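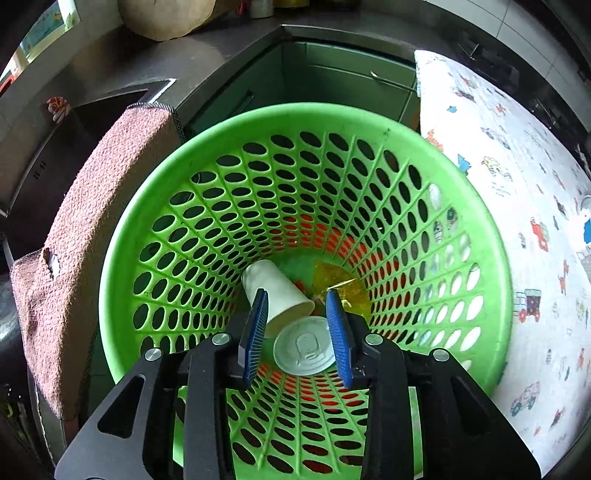
3.2 Intake assessment and supplement coding

Magnesium intake from food was estimated with the Venetti questionnaire, a semi-quantitative instrument completed by participants at home and returned at the second clinic visit. The questionnaire asks about usual consumption over the previous three months. Portion sizes were recorded in household measures (cup, tablespoon, slice) and converted to grams using the tables supplied with the instrument. After removal of duplicate records, 2,208 questionnaires from the Skunier and Sandberg sites were available for coding.

Supplement use was recorded separately. Participants were asked to bring all pills, powders, and liquids taken in the past month to the clinic, in the original containers where possible. Staff copied the product name, chemical form, labeled amount per serving, and usual number of servings per day. Where the label gave the weight of the compound only, elemental magnesium was calculated from the molecular formula. Labels that listed "magnesium complex" without naming the compounds were coded as mixed form, and the stated elemental amount was used without adjustment.

Antacids and laxatives containing magnesium were treated as supplements if taken on four or more days per week. Less frequent use was noted but did not enter the daily total. This rule differs from the one applied in the pilot, in which any use in the past month was averaged over 30 days. The pilot rule gave small nonzero values to many participants who would not describe themselves as supplement users, and it made the lowest category difficult to interpret.

Water was a further source of uncertainty. The Sandberg site draws on a hard municipal supply, whereas Skunier is served by softer surface water. We assigned a single concentration to each site, based on the annual utility report, and multiplied it by reported intake of tap water, coffee, and tea. Bottled water was assigned a value of zero unless the participant named a product with a printed mineral content. Home softeners and filters were not recorded, so the contribution of water is probably overstated for some Sandberg participants.

3.3 Data cleaning

Questionnaires were excluded if more than one full page was blank or if estimated energy intake fell outside the limits set in the protocol. These criteria removed 79 records. A further 11 were removed when supplement doses could not be resolved after a telephone call to the participant. No values were imputed for supplements. For single missing food items the response was set to "never or less than once per month," in line with the instrument's manual.

Coding was carried out in Sketutero by two dietitians working independently. Disagreements were most frequent for combination products — mainly those supplying magnesium together with calcium or zinc — and for powders, for which participants tended to report a spoonful while the label gave a scoop. A third coder settled these cases from the original forms. Seeds, nuts, and bran cereals produced fewer disagreements than expected, given how much they contribute to the total.

Total intake was the sum of food, water, and supplement sources. For the regression models, supplemental magnesium was divided into three categories: none, up to 200 mg per day, and more than 200 mg per day. Chemical form was entered as a separate term. We did not weight intake by assumed absorption. Published estimates for oxide, citrate, and glycinate vary with dose and method, and a fixed factor for each form would have given the totals a precision they do not have.

Serum magnesium was measured in a fasting morning sample. It is reported here for completeness and was not used to validate the questionnaire, given the narrow range within which serum concentration is held and the small share of body magnesium found in blood. Urinary excretion over 24 hours would have been a better comparison. Collections were attempted at Skunier only, and too many were incomplete for analysis.

Figure 2. Green perforated basket with a white paper cup, a crumpled yellow-gold wrapper, and a round metal can lid with pull tab.

Models were adjusted for age, sex, site, energy intake, and use of diuretics or proton pump inhibitors. Self-reported kidney disease was an exclusion criterion at enrollment and was therefore not included as a covariate. Site was retained in all models regardless of significance.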